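2026-10-23
By the Ulell newsletter desk
14 shares | 3 comments

Changes to the winter parking rules on the Navickas side

The new winter parking rules for Ulell take effect in January. They cover the streets between the Navickas lot and the rail crossing, plus the short stretch of road behind the Troltar building. The rest of town stays on the old rules for one more winter.

The main change is the overnight ban. Until now it applied every night, snow or no snow, and a lot of people got tickets on dry pavement. From January it applies only when a snow notice has been posted. Notices go up on the town website and on the board outside the library by 4 in the afternoon. If there is no notice, you can park overnight on either side.

When a notice is up, cars need to be off the street from midnight until 7 in the morning. The fine is $50 for a first ticket and goes up after that. Towing is still possible on the hill, where the plow can't get by a parked car.

The Navickas lot will be open to residents on notice nights. It has 300 spaces and there is no charge, but you need a permit on the dashboard. Permits are free and can be picked up at the front counter of the town office. Bring something with your address on it. If you rent, a lease or a power bill is fine. Permits from last winter are not valid - they were a different color and did not have the plate number on them.

Please leave the first row clear. Shift workers at the plants on that side use it, and some of them arrive before 5. The lot has to be empty by 9 so it can be plowed too.

The bus stop outside Grememico moves across the road for the winter, next to the mailbox. Route 27 is the only bus that uses it and the times are the same. The old shelter stays where it is, so on a bad day you can wait there and cross when you see the bus.

Sidewalks have not changed. Owners have until noon to clear them after a snowfall. The sand barrels will be back at the usual corners, and a new one goes in at the bottom of the library steps. Bring your own bucket.

Comments (3)

hillside_reader: Does the permit go with the car or the house? We have two cars and one driveway spot.

Ulell newsletter desk: With the car. You can get one for each.

mapleandfourth: Glad about the dry nights. Could the notice go out by text as well? I don't get past the library most days. 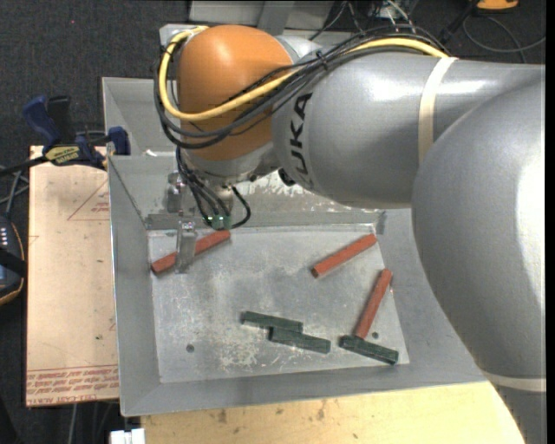
A KUKA arm over a metal bin of red and green bars.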